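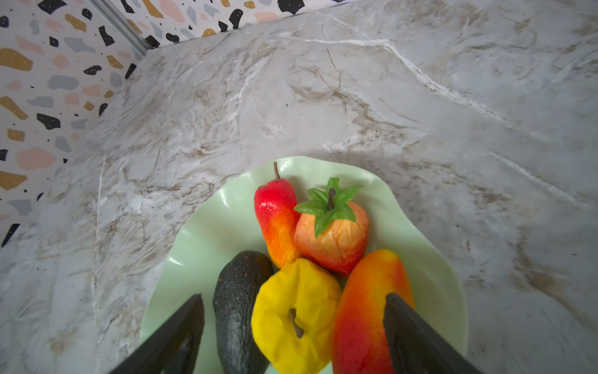
Parent team manager for U15 girls, how do I handle playing time complaints without becoming the villain?

Posted in: Youth Soccer > Team Managers > Parents and Sidelines

I agreed to be team manager for my daughter's soccer team in July. The job was described to me as "a few emails." I would like to meet the person who described it and show them my phone.

We carry 18 girls. You can do the math yourself, and so can the parents, who do it out loud, on the sideline, with a stopwatch. One father has a spreadsheet. It has tabs. Last week he sent it to me with the subject line "Food for thought," and it showed that his daughter had played 15 fewer minutes than another girl over two games, both of which we lost. He didn't color-code the losses.

Some background. This is a club team, not a school team, playing in the second division of a regional league. The coach is good with the girls and hopeless with adults. He answers emails in four words or fewer. When a parent asked him why her daughter had been moved from midfield to left back, he wrote "She's good at it." I thought that was a perfectly fine answer, but it produced nine replies, all of them to me, because I'm the one whose address is on the roster sheet.

The club handbook says playing time is "at the discretion of the coach" and that "all players will receive meaningful participation." I've read that second phrase so many times that it has stopped being English. One mother believes it means half of every game. Another believes it means starting. The coach believes it means you went in at some point and did something.

What I've tried so far:

- Forwarding complaints to the coach. He doesn't read them, or he reads them and replies "ok."
- Replying myself with sympathy. This was taken as agreement and quoted back to me in a later email.
- Not replying. Two parents found me in the parking lot.

We have a tournament coming up, the Prilach Fall Cup, with short games, so there'll be even fewer minutes to fight over. The entry fee was split evenly between families and I've already been asked whether a girl who plays less should pay less. I didn't have an answer to that. I said I had to check on the corner flags.

I don't want to quit, and my daughter would be mortified if I made a scene. I also don't want to spend my evenings explaining substitutions I didn't make. Is there a normal way to do this? Does anybody have a policy that works, or wording I could steal?

Asked by cornerflag_mom
2019-10-25

Refugio Barajas

I managed teams for five seasons and coached for longer than that, and I'm going to start with the part you won't like. You have made yourself the complaint department. You did it by being nice and by answering quickly, and now they've been trained. It can be undone but it takes a few weeks and you'll feel rude the entire time.

The manager does not discuss playing time. Ever, with anyone, including in the parking lot. You handle forms, fields, snacks, uniforms, referees' fees, directions, and who has the first aid kit. When someone brings you minutes, you say the same sentence every time. Mine was: "I don't handle playing time, but Coach will talk with you, and he prefers to hear from the player first." Then stop talking. The stopping is the hard part. I once filled that silence by saying a kid "could probably use more minutes, sure," and I was hearing about it at the end-of-year banquet.

The "player first" bit matters at this age. They're fourteen. If a girl wants to know why she's on the bench she can walk over after practice and ask what she needs to work on. In my experience about half of them already know, and the other half get a useful answer, and a fair number don't care nearly as much as the adult holding the stopwatch. If she's asked and still doesn't understand, then the parent gets a meeting, with the girl in the room. You'd be surprised how fast a parent's tone changes with the girl in the room.

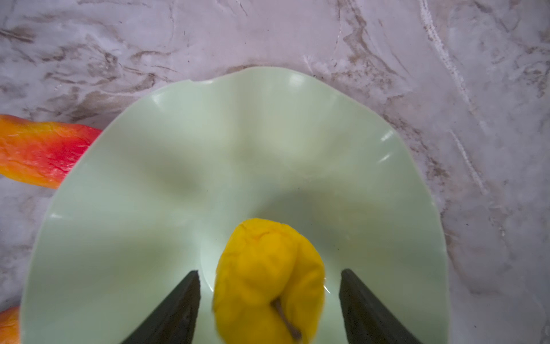

Next is the 24-hour rule. No conversations about a game until a full day after it. Most clubs have this somewhere and don't enforce it. Put it in your next email, near the top, before the hotel information, because people stop reading once they've found the hotel information. When somebody breaks it, you don't argue. You say "happy to set that up tomorrow," and half of them won't bother tomorrow.

As for your coach, he has to do one thing, and you have to make him do it. Before the tournament, he stands in front of the parents for 5 minutes and says how he picks a lineup. Practice attendance, effort, position, opponent, whatever it is. He can use four-word sentences. "Come to practice. Work." Great. Parents can live with a standard they dislike. What drives them up the wall is guessing. I had a coach at Urnico (a small club, three fields and a port-a-john) who said up front that he'd play everyone evenly until the last part of a close game and then he'd try to win it. A few families grumbled. Two left in the summer. The rest had the quietest season I can remember.

He should also decide now what he's doing at the Fall Cup and say it out loud. Group games might be run differently from a final, and if so they need to know before they've driven there and paid for parking.

On the money: no. The fee pays for the team's spot. It doesn't buy minutes and there's no refund for the bench. Say it once in writing and don't discuss it again. If you open that door you'll have someone asking for a discount on throw-ins.

Wording you can steal, change what you like:

"Hi all. A reminder that I take care of team logistics and can't help with questions on playing time or positions. If your player has a question, please have her talk with Coach at practice. If you'd still like to talk after that, he'll meet with you and your player, no sooner than a day after a game. Coach will speak for a few minutes before our next practice about how he sets lineups. Please come if you can."

Don't add a smiley face. I know you'll want to.

ltback77

Ban stopwatches. We did it. Well we tried, people just used their phones.

Other idea, our coach had a substitution app that swapped kids on a timer so everybody got equal time and no one could complain. They complained about the app. Also it took our keeper out in the middle of a penalty kick because it was her turn. But other than that it was very fair.

18 is too many for that age anyway, the club is doing it for the fees. Tell them to roster fewer.

Marge from the Meléndez side

I have to disagree with Refugio on one point, politely, as the parent of a kid who mostly sat.

"The player goes first" works well for the girls who are comfortable walking up to a grown man who answers in four words. Mine wasn't. She would sooner have eaten her shin guards. She sat for most of a season thinking she'd done something wrong, and what had really happened was that the coach thought she had a bad ankle. She'd had a bad ankle. In the spring. A thirty-second conversation would have fixed it, and I followed the rules and kept my mouth shut and so we never had it.

So keep the rule but give it a side door. Our current manager has the coach do short check-ins twice a season, every player, same questions: what's going well, what do you want to work on, where do you see yourself playing. It happens during water breaks and warm-ups, so it isn't a big event, and the shy ones don't have to raise a hand. Since we started that, the emails have dropped to almost none, and the ones that do come are mainly about the color of the away socks.

Also, on the spreadsheet dad. I'd go easy on him. We had one too, on the Briltex-sponsored team, and he was a terrible pest until somebody asked him to keep the actual stats. Shots, saves, corners, all of it. He was thrilled. He was so busy writing down corners that he lost track of his own daughter's minutes by the second half. I can't promise it'll work on yours, but a man who builds tabs for fun is a resource.

Two practical things for the tournament. Ask whether you can substitute on the fly or only at stoppages, because it changes how many changes the coach can squeeze into a short game, and get that answer to the parents ahead of time. And stand on the far side with the girls during games, if your league allows a manager on the bench. Mine does. It's astonishing how much you don't hear from over there.

cornerflag_mom

Thank you, all of you, including the app. I sent Refugio's email almost word for word. I took the smiley face out twice.

Three replies so far. One "thanks," one asking about socks (Marge, I thought of you), and one from spreadsheet dad, asking if the rule about waiting a day starts at the final whistle or when he gets home. I asked him if he'd like to do stats. He wants to know what software we use.

Coach has agreed to talk to the parents. His exact words were "How long is this." I told him five minutes and he looked at me like I'd said up to 200. I'm still not sure about the check-ins, he hasn't said no, but he hasn't said anything. I'll ask again at practice.

Filed under: playing time, team managers, sideline behavior, tournaments

We use cookies to remember your login and show you discussions you may like. By continuing to browse you accept our cookie policy.

Contact us | Community guidelines | © Touchline Help | Back to top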